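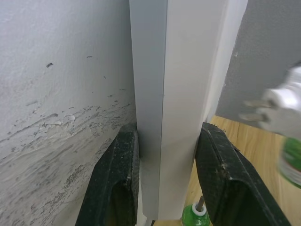

Fig. 1 Flaked plaster beside the white post, lower half of the wall.

Handout 2 – walls, sockets, small plug-ins
Room care course, Dravport. Notes by Inese Šimkus, corrections to Reet Vītola please

Start with the wall. Plaster that peels in a band like this gets brushed, not washed. Soft brush, top down, catch the bits on paper. Small chips and marks higher up – write them down, leave them. Wipe the post last, dry cloth.

Then the shelf or table under the socket strip. Clear it before you touch any cable. Refill bottles stay upright, always, and away from the front edge. 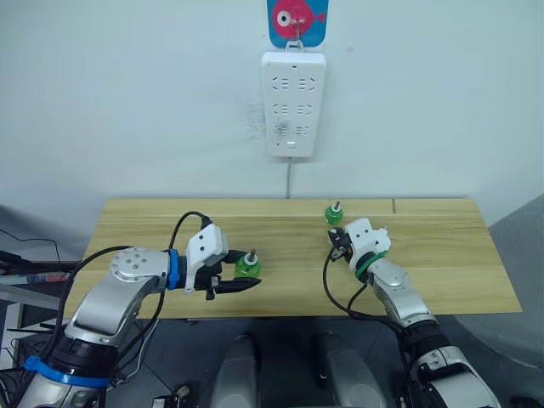 Fig. 2 Power strip with six sockets, fish card over it. Two green bottles on the table.

Checks at the strip:
- switch off first, then pull the plug by its body
- cable hangs straight, nothing standing on it
- scuffs beside the strip: damp cloth, wrung out hard, strip off
- hook still tight?

Refills next. Cap off, cap goes down where you can see it. Keep caps untill the bottle is thrown out. Birutė asked last time if old and new bottles can be mixed – no, never pour one into another.
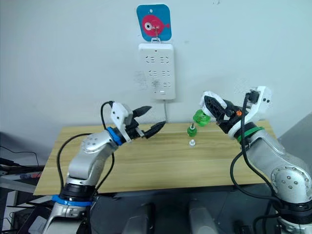
Changing the refill

1. Heater unplugged, left 10 minutes.
2. Old bottle out, turn it gently, don't tug.
3. Look at the wick. Straight, not split. Dont touch it with bare fingers.
4. New bottle in, turn till it stops.
5. Wipe the outside, wash hands, plug back in with the bottle upright.

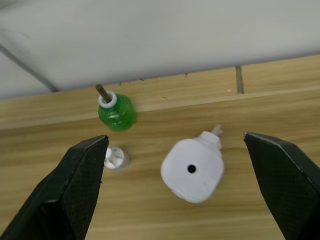

Fig. 3 Heater on its back, refill bottle with white collar and brown wick.

For next session: read the label on your own refill at home, copy out the warnings. Bring 2 dry cloths. Darius has the spare brushes – sign for them.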